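Chapter 4
Shared Tables: Eating and Drinking in Public

Reading time: 2 minutes

Most people eat part of their week's food away from home, among strangers, at a table or counter that belongs to someone else. The habit is so ordinary that it is seldom studied. Yet the places where a town eats and drinks reveal a good deal about its working hours, its wages, its climate and its ideas of good manners.

This chapter considers the public eating place as a social institution. It begins with the town of Kirnholm, where a household survey carried out one January gathered replies from 1,992 residents. Respondents were asked where they had taken their last midday meal, who had been with them and how long they had stayed. The answers varied sharply by neighbourhood. In the harbour district, people ate quickly and close to work. In the older streets near the Kakia market, the meal was longer and often shared with relatives.

Seating is a useful place to start. A table for four assumes a group that has arrived together and will leave together. A counter makes no such demand. It allows a person to sit alone without occupying space meant for others, and it offers something to look at, whether a kitchen, a street or a neighbour's newspaper.

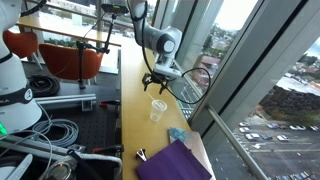 The choice between the two is rarely left to the customer. Owners decide it when they sign a lease, and their decision is shaped by rent, floor area and the rules of the local council. The Zupan tea rooms, discussed in Section 2, removed half their tables over two years and found that their regular customers changed as well. Older patrons — many of whom had met there in groups — moved to the Skasum community hall. Students and shift workers took their place.

Such changes raise questions that run through the rest of the chapter. Who is made welcome in a public eating place, and by what signs? When does a customer become a regular? What does a neighbourhood lose when a familiar room closes? Students should keep in mind a public eating place they know well, and compare it with each case as they read.

Related chapters
The Market Square and Its Rules
Libraries, Halls and Other Free Rooms
Working Hours and the Family Meal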